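Teaching by Demonstration group - minutes
7 May 2020
Chair: Rok Vlachou
Present: members from the Gorka and Dendley benches. Apologies from Ofori.

1. Minutes of the last meeting
Agreed with one change: the arm work is to be listed under Hirkska, as it was in November.

2. Container task
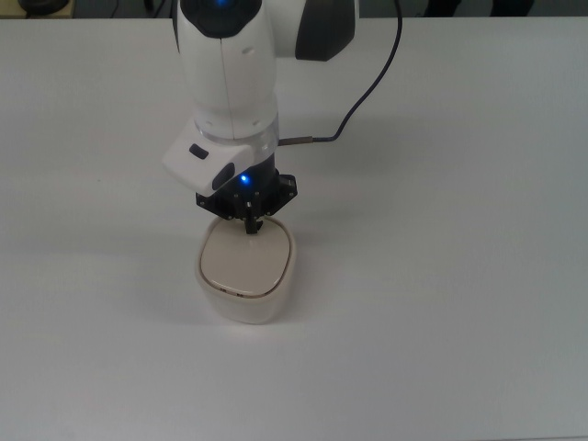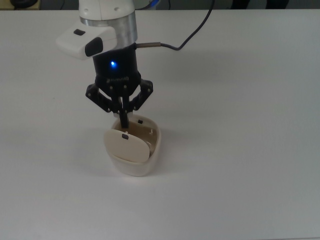
The group went through how the container task should be shown to the arm by remote control. Rok asked that operators slow down over the last part of the approach, as the recordings so far are too uneven to learn from. The closed fingertips on the flat beige lid were taken as the model for contact: fingers together, wrist straight above, no sideways push. Reaching in with the lid up is harder to steer, and Dendley will write a separate note on it. It was agreed to keep the two parts as separate recordings - joining them can wait.

3. Recordings to date
There are 1,671 recordings on the shared drive, of which 1,058 have been checked and labelled. Gorka to carry on with the rest. Failed tries are to be kept and marked as failed. Please stop renaming folders by hand.

4. Guiding by hand
Dendley prefers moving the arm by hand for new tasks. Rok's view was that hands get into the head camera's view and spoil the recording. No decision. Both ways to be tried on the same task, with the same 11 operators, and the results brought back.

5. Any other business
Remote control lag was worse in the afternoons. Ofori to be asked about the network.
The booking sheet for the arm has moved to the Hirkska page. Old bookings have not been copied over.

Next meeting: date to be sent round by Rok.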